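Household Help, Tested: Renting a Pair of Mechanical Fingers

Readers keep writing in about the Bevness home handling service, mostly to ask whether it will break their things. I signed up for the August trial. You pay 259 for the setup visit, 584 if you want the long plan, and in return a robot comes to hold your crockery while you stand nearby being useless. A few tips from my stay on the sidelines.

Start with something you could bear to lose. The booklet says "a sturdy household object." My aunt's soup tureen is sturdy. It is also my aunt's.

Take lids off. Take flowers out. Pour out the water too, which the booklet leaves until page 9.

Wipe down anything glazed the night before, using warm water and a drop of dish soap, then dry it with a cotton towel. Furniture polish is for furniture. The grip pads don't care for it and neither will your hands when you pick the thing up later.

Move your houseplants back an arm's length. Ferns lose arguments with machinery.

Tie up your own lamp and phone cords before the visit. The machine brings plenty of wire to the party already.
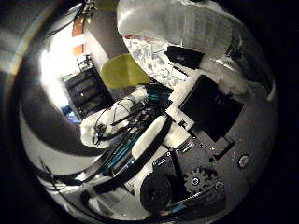
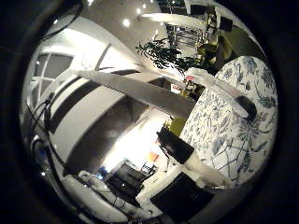 Second photo: the long finger with its tip against the blue-and-white vase.

Big cylinders suit it best, according to Kohei Maruyama, who did my setup and has the patience of a piano teacher. Handles confuse matters. So do saucers, gravy boats and anything shaped like a duck.

Put a folded bath towel under the work. The Zesden mat sold as an extra is very nice, and it is also a folded bath towel with a logo.

Book the mid-morning slot. My first one was at 7 a.m. and I spent it in a robe, agreeing to things.

Is it worth the money? For one vase, no. You have two hands and they came free. For a person with bad wrists and a heavy collection, I'd think about it, and I'd ask for the shorter plan first. The Hämäläinen package does more and costs 1,018, for which I would expect it to also phone my aunt.

Small gripes: the booking page forgets your address, and the invoice calls my kitchen "Site Nulwood," as if we were drilling for something.

Next month: getting candle wax out of a tablecloth. No subscription required.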